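4. Washing and drying the cloth cover

The Flollumer table cover can be washed in the machine or by hand. Please read the whole section before the first wash. The printed colours are fixed at the factory, but they need some care in the first washes.

4.1 Before washing

1. Take off the cover from the table and shake it outside, so crumbs do not go in the machine.
2. Remove the four corner weights. Keep them together in the small bag which came with them.
3. Look for stains. If there is a fresh stain, press it with a damp cloth. Do not rub.
4. For grease, put one drop of dish soap on the spot and leave it for ten minutes.

Note: The corner weights are metal. If you forget one inside the hem, it can damage the drum of your machine.

4.2 Machine wash

1. Turn the cover with the printed side to the inside.
2. Wash it alone the first time. After this you can put it with other light colours.
3. Choose the gentle program, 30 degrees. Spin speed must be not higher than 1000.
4. Use liquid detergent. Powder can stay in the folds and leave grey marks.
5. Take out the cover as soon as the program is finished.

CAUTION: Do not use bleach, and do not use any stain remover which contains bleach. The grey colours will become yellow and this can not be repaired.

4.3 Hand wash

1. Fill a tub with lukewarm water and mix in the detergent first.
2. Put the cover in and move it slowly for five minutes. Do not leave it overnight.
3. Rinse two times, or until the water is clear.
4. Press the water out with a towel. Do not twist the cloth.

4.4 Drying and ironing

Hang the cover over a line in the shade, folded one time in the middle. Strong sun makes the print pale on one side. The tumble dryer is not allowed for the model 254, which has a coated back. For the other models use low heat only.

Iron on the back side while the cloth is still a little damp. For the model 254 do not iron at all. Spread it flat on the table and the creases will go away in one or two days.

4.5 Putting the cover back

1. Wait until the cover is fully dry, also in the hems.
2. Lay it on a clean table and smooth it with your hands from the centre to the sides.
3. Put back the corner weights, one in each corner pocket.
4. If you place a basket or a dish on the cover, lift it when you want to move it. Do not pull it across the cloth.

Replacement weights can be ordered with the part number 3037. The care label is sewn in one corner; please do not cut it off.
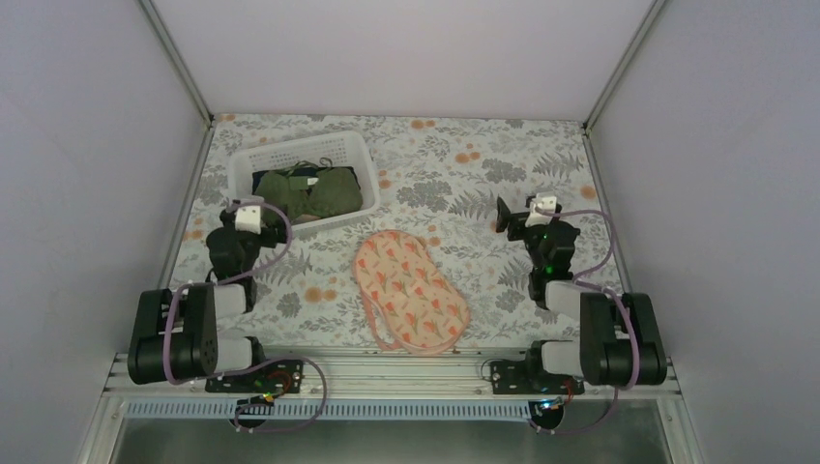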